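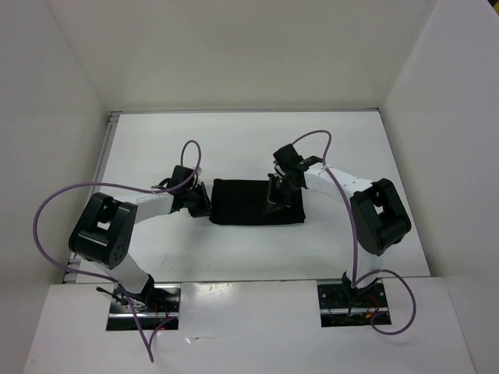 How does cloth get its colour?

Find something black to wear. A school jumper will do, or a sock. It did not start out that way. Cotton grows in fluffy balls that are white or cream. Most sheep have cream wool. Linen comes from the stalks of a plant called flax, and it is a pale brown-grey when it is first spun. To turn any of these black, somebody has to dye them.

These pages explain what dye is, where it used to come from and why black was once one of the hardest colours to make. There is something to try at the end.

What is a dye?

A dye is a colour that soaks into a material and stays there. Paint is different. Paint sits on top of things like a skin, and if you bend it enough it cracks and flakes. If you painted your socks they would go stiff and you would not enjoy wearing them.

Cloth is made of threads, and each thread is made of lots of very thin hairs twisted together. These hairs are called fibres. When cloth goes into a pot of dye, the water carries tiny bits of colour in between the fibres and then inside them. Cloth that has been dyed well is still soft, because the colour has become part of it.

Some colours go in easily and come straight out again in the wash. If you have ever spilled blackcurrant squash on a T-shirt, you will know that some of it washes away and some of it may not. Dyers want a colour that stays put. The word they use for this is "fast". A fast colour is one that does not run or fade easily. It has nothing to do with speed.

Where did dyes come from?

For thousands of years nearly all dyes came from plants and animals.

Blue came from the leaves of woad, a plant with yellow flowers that grows well in Britain, or from indigo, which grows in hotter countries. Red came from the roots of a plant called madder. Another red came from cochineal, a tiny insect that lives on cactus plants. Yellow came from a plant called weld, and also from onion skins. Brown could be made from walnut husks, which will stain your fingers for days if you pick them up when they are fresh.

Many of these colours do not stick to cloth by themselves. They need a helper. The helper is called a mordant, which comes from an old French word for "biting". The mordant grips the fibre and it also grips the dye, so the two are held together. A common mordant was alum, a sort of salt dug out of rocks. Do not put it on your chips.

Woad is odd. The cloth comes out of the pot looking yellowish green. When the air touches it, it begins to turn blue while you watch. The colour needs oxygen, a gas in the air, before it can show.

Why was black so difficult?

There are not many plants that give a good black. Dyers had to find other ways.

One way was to dye the cloth several times in different colours. First it went into blue, then into red, then into yellow. Each layer made it darker. This took a long time and used a lot of dye, so the cloth cost a lot of money. Five hundred years ago a really deep black coat was a sign that the person inside it was rich.

Another way was to use oak galls. These are hard, round lumps that grow on oak trees where a small wasp has laid its eggs. Galls are full of something called tannin. Tea has tannin in it too, and that is part of what makes tea taste bitter. If you mix tannin with iron, it goes very dark. People made black ink in the same way. The trouble was that the iron slowly damaged the cloth, and after many years the black parts could become brittle and fall to bits.

A third way was logwood, a tree from Central America. Its wood was cut into chips and boiled. With the right mordant it made a strong black.

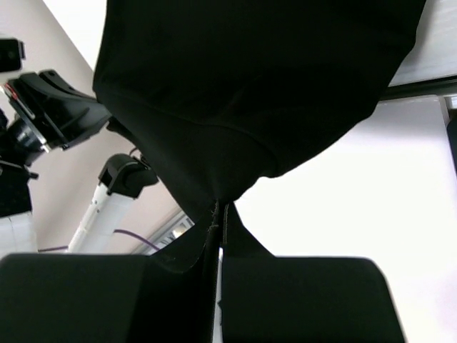
Black cloth with folds in it, and pale frayed threads where it is gathered.

The dye works at Stirkside

In the village of Stirkside, near Vumbridge, there is an old dye works beside the river. It has been a small museum for seven years now. School groups can go in and see the vats, which are the big tubs the cloth was dipped in. The largest one held 300 buckets of water, and all of it had to be heated by a fire underneath.

Etornam Mensah shows visitors round. She explains that dyers liked to work next to a river for two reasons. They needed clean water going in, and they needed somewhere for the dirty water to go. The river at Stirkside changed colour depending on what was being dyed that day. We would not allow this now. Dirty dye water can harm fish and plants, and factories are supposed to clean it before they let it go.

The museum still has the dyer's notebook. It has 88 recipes in it, and 7 of them are for black. One says the cloth should be "left til it looks like a crow". There were no thermometers or timers in the dye works, and the dyer judged most things by looking and smelling. Woad smells terrible, by the way.

A purple mistake

In 1856 a student in London called William Perkin was trying to make a medicine. He was 18. His experiment left a dark sludge in the bottom of the glass. When he tried to clean it out with alcohol, it turned a bright purple. He tested it on some silk and found that the colour stayed in.

This was one of the first dyes made by chemistry that people could buy, and it became very fashionable. Other scientists began looking for more. Within ten years there was a new black too, and dyers did not need nearly so many oak galls. Today most of the dyes in the clothes we buy are made in factories. 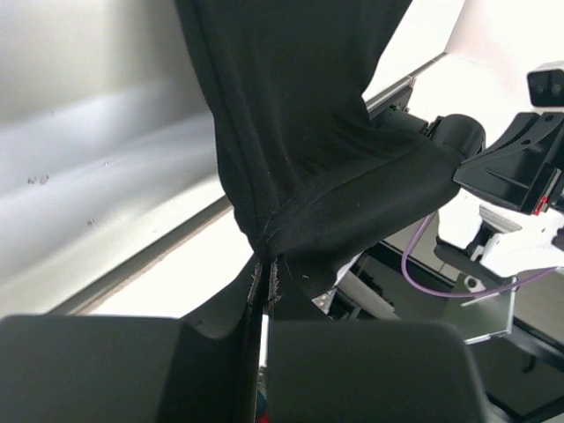
What makes black look black?

Light from the sun looks white, but it is a mixture of all the colours of the rainbow. When light lands on a red jumper, the dye soaks up most of the colours and bounces the red back to your eyes. A yellow raincoat bounces back mostly red and green light, which your eyes and brain see together as yellow.

Black dye soaks up nearly all the colours. Very little light comes back, so we see something dark. We say the cloth absorbs the light.

The light does not just vanish. It turns into heat. This is why a black T-shirt feels hotter than a white one if you stand in strong sunshine. You can test this on a sunny windowsill with two pieces of card, one black and one white. Leave them for half an hour and touch each one.

It is also why creases can be hard to see on black clothes. On a white shirt, the shadow inside a crease is much darker than the cloth next to it. On a black shirt the shadow and the cloth are nearly the same.

Why do black clothes go grey?

There are three main reasons. Some of the dye washes out, a little each time. Sunlight breaks up the dye as well, which is why curtains often fade on the side that faces the window. And rubbing makes the fibres stick up in a fuzz, so that more light is scattered back from the surface.

You can slow all this down. Turn black clothes inside out before they are washed, use cool water, and dry them in the shade.

Try it: onion skin dye

Nizar Sleiman runs the dyeing table at Stirkside and this is his recipe. You will need an adult with you, because it uses a hot pan.

You need: the dry outer skins from six brown onions, an old saucepan that will not be used for food again, a piece of white cotton or wool as big as your hand, water, a wooden spoon and rubber gloves.

1. Put the skins in the pan and cover them well with water.
2. Ask the adult to bring it to a simmer and leave it for half an hour. A simmer is when you see small bubbles.
3. Let it cool. Take out the skins with the spoon.
4. Wet your cloth under the tap, squeeze it and put it in the pan.
5. Ask the adult to warm the pan again gently for half an hour. Wool should be heated slowly and not stirred much or it will shrink.
6. Leave it until it is cold. Put on the gloves, take out the cloth and rinse it.

Your cloth should be somewhere between yellow and orange-brown. Cut it in half. Put one half in a drawer and tape the other to a sunny window. Look at them both after a month and see if they still match.

Words to know

Absorb: to soak up.
Dye: a colour that soaks into a material.
Fast: not likely to run or fade.
Fibre: a very thin hair of cotton, wool or other material.
Gall: a hard lump on a plant, often made by an insect.
Mordant: something that helps dye hold on to cloth.
Tannin: a bitter substance found in tea, oak galls and bark.
Vat: a large tub for dyeing.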